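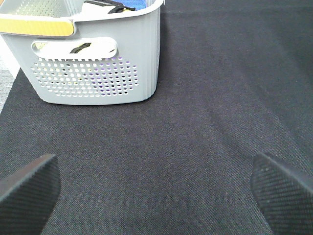

工单主题:子女语言记录归属错误,"第一句话"条目显示在其他孩子名下
产品:Treloar家庭成长记录(家庭版)
提交人:Debora Messina
受理部门:Utow用户支持中心,数据归属组
优先级:普通,后调整为较高
状态:已解决,保留观察项

一、用户陈述

用户来函称,其家庭账户下设有三名子女的成长档案,分别为长女、次子及幼女。账户启用以来,用户陆续录入各子女的语言、饮食、睡眠及活动记录,其中语言类条目大多附有短录音。更换家用平板并重新登录后,用户发现幼女档案的"语言"栏目中出现了长女幼时的条目,包括长女的第一个两词短句"鞋鞋穿"以及当时的录音;长女档案中的对应位置则为空白。

用户另称,每月推送的"成长回顾"已按错误归属生成,并已发送至祖父母的共享邮箱。祖父母据此认为幼女已能说出完整短句,来电询问。用户请求本中心尽快更正,并确认原始录音未丢失。

用户在来函中特别说明,长女与幼女在家中先后使用过同一小名。长女入学后改用本名,小名由幼女沿用。

二、初步核查

受理人员按照常规流程核对了账户状态、同步记录及各档案条目数量。核查结果如下:

账户内语言类条目共232条,总数与更换设备前的服务器备份一致,未见条目丢失。
其中71条的归属在重新登录后发生变更,变更方向均为由长女档案移入幼女档案。
次子档案未受影响。
所有条目的录入日期及文字内容保持原样,录音文件可正常读取。

据此可以排除存储故障及误删。用户所述长女档案空白的情况,系条目被移出所致。

受理人员于当日回复用户,告知录音完好,并请用户在更正完成前暂勿手动移动条目,亦暂勿删除看似重复的内容。同时请用户提供以下信息:新旧两台平板的型号;重新登录时是否出现过"合并同名档案"的提示;长女小名的修改时间。

三、用户补充说明

用户于星期三上午回复。旧平板为Bollex早期型号,新平板为同一品牌的较新型号。重新登录时确有一项提示弹出,用户当时正在照看幼女用餐,未细读内容,选择了默认选项。关于小名,用户表示未曾在长女档案中作过修改,该档案的"小名"一栏始终保留原有内容,仅在显示名称一栏改为本名。

用户另附一段文字,逐项列出三名子女最早的短句,供本中心比对。长女为"鞋鞋穿",时年一岁十个月,语出于每日出门之前;次子为"不要灯",多在就寝时使用;幼女目前仅有单词,尚未形成短句,最常用的是"还"。用户认为,凡涉及短句的条目均不可能属于幼女,此点可作为判断依据。

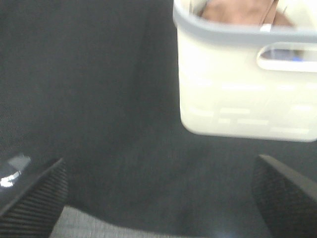 该项说明对后续处理有较大帮助。按照本中心的规定,支持人员不得收听用户家庭录音,归属判断只能依据条目日期、档案信息及用户书面确认进行。用户提供的短句清单使文字条目的核对无需借助录音即可完成。

四、原因分析

数据归属组会同同步服务Hiluslow的维护人员对该账户的登录过程进行了复查,结论如下。

Hiluslow在新设备首次登录时,会检查同一家庭账户内是否存在内容相近的档案,以处理家长双方各自为同一孩子建立档案的情形。检查所依据的字段为姓氏、小名及性别,出生日期仅在前三项存在差异时才作为补充依据。长女与幼女的姓氏、小名及性别均相同,系统因此判定两份档案可能属于同一名孩子,并弹出合并提示。提示的默认选项为"合并至最近更新的档案"。幼女档案更新较为频繁,故成为合并目标。

合并开始后,系统先处理附有录音的语言类条目。处理至第71条时,服务端的年龄校验发现条目日期早于幼女出生日期的数量已超出容许范围,合并随即中止。已移动的条目未自动退回,界面亦未向用户显示中止信息。长女档案中其余不附录音的语言类条目仍保留在原处,但因栏目默认仅显示附录音条目,页面呈现为空白。

综上,本次问题由合并规则未优先核对出生日期所引起,默认选项的设置及中止后未予退回加重了影响。用户操作并无不当。

五、处理步骤

以下步骤由受理人员与用户共同完成,供同类工单参照。

1. 在账户设置中暂停"成长回顾"的自动推送,避免错误内容再次发送至共享邮箱。

2. 请用户在长女及幼女的档案中分别核对出生日期,确认无误后保存。仅查看而不保存,不会触发服务端的校验更新。

3. 请用户修改其中一份档案的小名。用户选择在长女小名后加注"(姐姐)"。本中心说明,加注内容仅作区分之用,不会出现在回顾及打印册中。

4. 由数据归属组在服务端建立还原点,再依据出生日期执行批量退回。凡条目日期早于幼女出生日期者,一律退回长女档案。

5. 对无法依据日期判断的条目单独列出,交由用户确认。本次列出2条,均为用户后期补录,条目日期为补录当日,晚于幼女出生。其一文字内容为"月亮没有了",用户确认属于长女;其二仅有录音而无文字,由用户自行收听后答复。 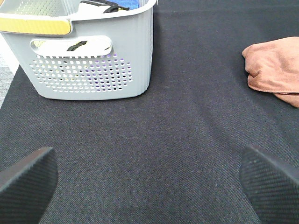

6. 用户确认完毕后,由数据归属组移动剩余条目,并清除设备缓存。新平板重新载入档案用时12分钟,期间请保持网络连接,并保持应用处于打开状态。

7. 请用户依次打开三名子女的语言栏目,各抽取若干条目试听,核对声音与姓名是否相符。

8. 撤回已发送的错误回顾,重新生成后恢复自动推送。

六、处理结果

批量退回及人工确认均已完成,长女档案的语言栏目恢复正常显示。用户试听后书面确认,所查条目归属无误,其中无文字的一条亦属于长女,内容为其在浴室中反复念诵弟弟的名字,用户已补写文字说明。

更正后的"成长回顾"已重新发送至共享邮箱,并附简短更正说明。用户告知,祖父母已收到,并询问可否将三名子女各自的第一句短句汇编成一页打印。本中心答复如下:现有打印功能支持按单一档案输出,暂不支持跨档案汇编;用户可在"家庭页"中手动添加条目后打印,条目次序须自行调整。幼女尚无短句记录,相应位置可先留空,待日后录入后再行更新。

七、用户后续咨询

工单待关闭期间,用户提出两项咨询,一并记录。

其一,"还"一词是否应登记为短句。本中心说明,产品中的"单词"与"短句"分类仅供家庭整理使用,由录入人自行决定,不构成语言发展方面的评估。用户如对子女语言发展存有疑问,请向儿科医生或专业语言治疗人员咨询。用户表示并无疑问,仅因幼女使用该词时往往同时指向餐椅旁的碗,意思已相当完整,希望归类准确。经沟通,用户决定暂列为单词,并在备注中写明使用场合。

其二,长女已能自行阅读,希望查看本人幼时的记录,可否为其开设独立登录。本中心答复,家庭版不提供未成年人独立登录,家长可在本人账户下开启"只读浏览",由子女在家长陪同下查看。只读模式下不能修改或移动条目。

八、内部备注

合并规则的修改申请已提交Hiluslow维护人员,内容包括:出生日期不同者不再提示合并;合并提示取消默认选项;合并中止时自动退回已移动条目,并向用户显示通知。第一项已获接受,其余两项尚在评估。

规则更新前,凡收到子女小名相同或相继沿用的家庭更换设备的咨询,请先行提示用户对"合并同名档案"选择"保持分开"。双胞胎家庭出生日期相同,不适用本工单第五部分第4步,应逐条由用户确认。

观察项:用户账户的下一期"成长回顾"生成后,由受理人员核对各条目归属,核对无误即关闭观察。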